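**FOR IMMEDIATE RELEASE**

GARNDALE, May 2022 – Daza, the operator of the Garndale container deposit program, has published the second edition of its Return Handling Specification for refillable and single-use drink containers. The new edition replaces the first in full. It applies to every store, depot and hauler that accepts deposit containers on behalf of the program, and it takes effect in July.

The main changes concern how partly full containers are handled, how deposits are recorded when a label is damaged, and how sealed bags are identified between the store and the sorting center in Asham. The deposit itself is unchanged, as is the list of containers that carry it.

**Background**

The first edition was written for a pilot in which most returns came through two depots. Small stores now take in the larger share. The text assumed a fixed counter, a floor drain and a scale, and many stores have none of these. In the past program year, 88 sites filed at least one exception report under the old edition. Most of the reports dealt with the same clause, which required all containers to be "empty and dry" at the point of return without saying how either condition should be checked.

"The clause could be read two ways, and it was," said Florencia Olivares, program manager at Daza. "Some stores turned away a bottle with a spoonful of juice in it. Others took bottles that were half full and passed the weight on to the hauler. Both were following the text as they understood it."

Daza reviewed 3771 line entries from store logs and hauler receipts while drafting the revision. Entries were grouped by container material, type of fault and the point in the chain where the fault was first noted. A fault first noted at the sorting center was treated as a store fault only when the bag seal was intact on arrival.

**Changes to liquid handling**

The words "empty and dry" have been removed. Section 4 now sets out three conditions: empty, residual and full. A container is empty when nothing pours from it with the cap off and the neck down. It is residual when liquid pours and the level, with the container upright, is below the lower edge of the label. Anything above that line is treated as full.

Empty containers are accepted as before. Residual containers are accepted if the customer or the clerk pours out the contents, and the store may choose which of the two it will allow. Full containers are not accepted, whether or not the cap has been opened. A clerk may still give the customer the chance to empty the container and return it during the same visit.

Stores without a drain may use a lidded pail. The pail must be emptied to a sanitary sewer by the close of business and may not be emptied to a storm drain, planting bed or parking lot. Dairy residues must be kept apart from other liquids where the store takes back both.

Caps are to be left on plastic containers and taken off glass ones. This reverses the first edition, which called for all caps to be removed. The sorting center in Asham installed a float tank last year that separates caps from ground plastic, and loose caps arriving in bags have since been the more costly of the two conditions – they work through the bag mesh in transit and have to be swept from the trailers by hand.

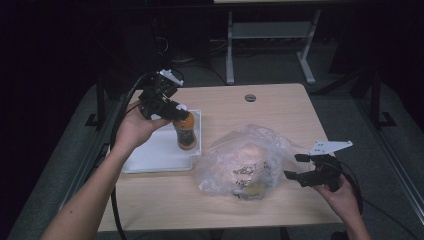
Trays and racks used behind the counter are covered in Section 5, which is new. A store may use any washable surface with a raised lip, provided the lip is continuous and the surface can be lifted clear for cleaning. Uncoated cardboard is no longer permitted under glass. Containers held for more than one business day must be bagged, racked or boxed, and the holding area must be at least one clear aisle away from food for sale.

**Damaged and missing labels**

Under the first edition, a container with an unreadable bar code was refused. The second edition allows a manual entry if the deposit mark can still be read on the label, the cap or the molded base. The clerk records the material and the size class. Brand is not required.

Manual entries are limited to 16 per customer per visit. The limit was set by Forough Bakhtiari, who heads data quality for the program, after a trial at stores in Asham and Garndale. Customers with larger amounts may use a depot, where no limit applies.

"A manual entry costs the clerk more time than a scan, and it gives us less to check against," Bakhtiari said. "We wanted a limit high enough that a household would seldom reach it. The trial stores didn't report many complaints at this level, although two of them asked for a higher figure on weekends. We have not granted that."

Containers with no readable mark of any kind may be accepted for recycling without a refund. Stores must tell the customer this before taking the container.

**Bag identification**

Each bag will carry a two-part tag supplied by Warent, the program's hauler. One part stays with the bag and the other with the store log. The tag number replaces the handwritten store code, date and clerk initials, all of which were often smudged by the time the bag reached Asham.

Tags must be attached before the bag leaves the counting area. A bag found untagged at pickup will be left at the store. A bag that loses its tag in transit will be counted and the refund credited to the route, then divided among the stores on that route according to their average volume. Gervasio Painemal, route supervisor at Warent, said the split is a fallback and that crews will carry spare ties.

"The old tie was thin and it got brittle in the cold," Painemal said. "The new one is wider. We ran it on the Garndale north loop through the winter and we're satisfied with it."

Tag stock will be delivered with regular pickups in the weeks before the effective date. Stores should not begin using the tags early, as the sorting center will not be set up to read them until the changeover.

**Fees and settlement**

The handling fee paid to stores is unchanged. Settlement remains monthly. A store may dispute a count within ten business days of the statement, down from fifteen, and must quote the tag number for each bag in dispute. Disputes over bags collected before the changeover will be settled under the first edition.

**Transition**

Both editions will be accepted for log entries during the first two weeks. After that, logs on the old form will be returned for correction. Daza will hold open sessions for clerks and store managers at the Asham sorting center and at the Garndale depot. Attendance is optional, and the same material will be mailed to all registered sites in English and Spanish.

Aurelio Carretero, technical editor of the specification, will take written comments on the second edition until the end of the program year. Comments should cite the section number. Corrections of wording will be issued as a dated errata sheet, and changes of substance will be held for the third edition.

**About Daza**

Daza operates the container deposit program in Garndale and Asham under contract. The program covers 1697 registered container types in glass, aluminum and plastic. It does not cover cartons or pouches.

**Media and technical contact**

Florencia Olivares, Program Manager, Daza, Garndale office

Printed copies of the Return Handling Specification, Second Edition, are available on request from the Garndale office and at both depots.

\# \# \#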